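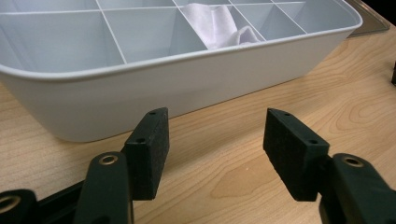
Gray tray with dividers, white cloth in one compartment.

Filed under: Minutes / Community Hall Users

Hall Users Group, November meeting. Started 7:10 pm, Kári Riis in the chair. Apologies from the Pilkington room art class.

Last minutes. Agreed, one fix: quilt group pays monthly, not by the term.

Money. Balance $1,621. Heating bill from Mamden not in yet, expected to be ugly. Bake sale float of $60 still missing from the cash tin, Kári to ask round. Stage curtain fund stands at $600, no change.

Boiler. Nosunix came out twice, says the timer is fine and the valve is not. Quote to follow. Long talk about whether to wait for spring. No decison. Evening groups to bring sweaters for now.

Bookings. Choir wants the early slot back, chess club has it until the new year. Kári to speak to both. Key box code gets changed after the meeting, don't text it around please.

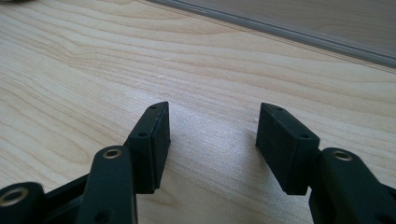
Tables came up again. Gitinari gave a price of $56 per table for sanding and sealing. Half the room thinks that's steep. Others said leave well alone, the pale tops still look good with the grain showing like that, and a few light flecks and scratches don't bother anyone playing cards. Craft group disagreed, wants a proper finish. Vote put off. In the meantime use mats for anything with glue.

Parking. Same complaint as last time re: the side gate. Sign has faded, new one to be ordered, wording left to Kári.

AOB. Lost property goes to the thrift store at month end. Somone to defrost the kitchen freezer before the holiday lunch, no takers yet. Coffee running low.

Closed 8:25 pm. Next meeting same time, small room if the heat is still off.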